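Jollarano knitted bomber jacket: four months in and I'm still wearing it

I'd been circling the Jollarano bomber for most of a year before I bought one. It kept turning up on people I like looking at: the woman with the silver bob who gets on at my stop, two of the door staff at the Biller in its last weeks, and then my friend Nayeli Arriaga, who let me try hers on in a pub loo and more or less had to prise it off me. Mine came in March, in the green, and I've had it on nearly every day since. So this is a proper review from someone who has sat on it, rained on it and spilt soup down it.

First, the shape. It's short! Shorter than the shop photos suggest, finishing just above my hip bones, with a big rounded sleeve that narrows suddenly into a long ribbed cuff. I'm five foot four and usually take a 12, and I went for the 12. There's room for a thick jumper underneath, and with only a T-shirt it goes slouchy in exactly the way I wanted. If you're long in the body, try it on before you commit. Nayeli is five ten and wears hers over a long shirt, and it looks brilliant, but it's a different jacket on her.

The knit is dense, almost like felt on the outside and softer inside, and it doesn't bag at the elbows. I was sure it would. The collar is a plain rib that stands up on its own when you zip it to the top, so you can leave the scarf at home until it gets really bitter. Green is a hard colour to get right and this one is lovely, a deep bottle green that goes a bit blue under shop lights.
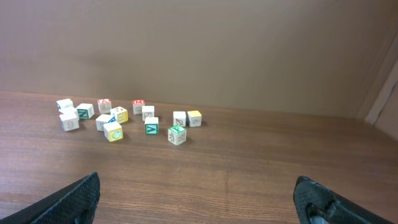

What sold me, though, was the back. Each jacket comes with a word or a set of initials worked across the shoulders in big chunky letters, and you choose them when you order. I had a horrible time deciding. My first thought was my whole surname, which would have gone from armpit to armpit. Jollarano's lettering has that nursery look, every letter sitting in its own coloured border like the ones on wooden alphabet blocks, and long words lose the charm because the squares have to shrink. Keep it to four or five letters and they come out fat and cheerful. I went for FERN, my nan's name, and I've had more conversations with strangers at bus stops than in the ten years before it. Nicanor Quintero at work has his son's nickname on a navy one and says the same.

The stitching on the letters has held up. One corner of the R started to lift in the second month and I caught it down with three stitches in matching thread, and it hasn't moved since. I'd have liked a bit of spare thread in the box. For £130 I don't think that's a cheeky thing to ask.

Pockets: two at the front, slanted, properly deep, with a soft lining that feels like the inside of an old tracksuit. My phone goes in with room for keys and a glove. There's also a little zipped one on the left arm which is meant for a travel card and which I use for lip balm and hair grips. No inside pocket, which is a shame, and my one real moan about the design.

The zip is chunky brass-coloured metal and it was stiff for the first fortnight. I ran a candle stub up and down the teeth and it's been smooth as anything ever since.

Washing. The label says hand wash, and I did, once, and it took two days to dry over the bath and weighed as much as a wet dog. Since then I've done it on the wool cycle at 30, inside out in a pillowcase, then flat on a towel. No shrinking, and the colours in the letters haven't run. The soup (tomato, naturally) came out with washing-up liquid and a nailbrush.

It does pill a bit under the arms and where my bag strap rubs. A cheap fabric comb sorts it in a few minutes in front of the telly.

Delivery took 17 days, and they do tell you 15 on the order page, so not bad for something lettered to order. The wrong-size swap Nayeli had to do was painless, though bear in mind you can only swap a plain one. Once it's got your word on the back it's yours.

Would I buy another? I've already got the rust one sitting in my basket. I'm stuck on the word again. Current front runner is SOUP.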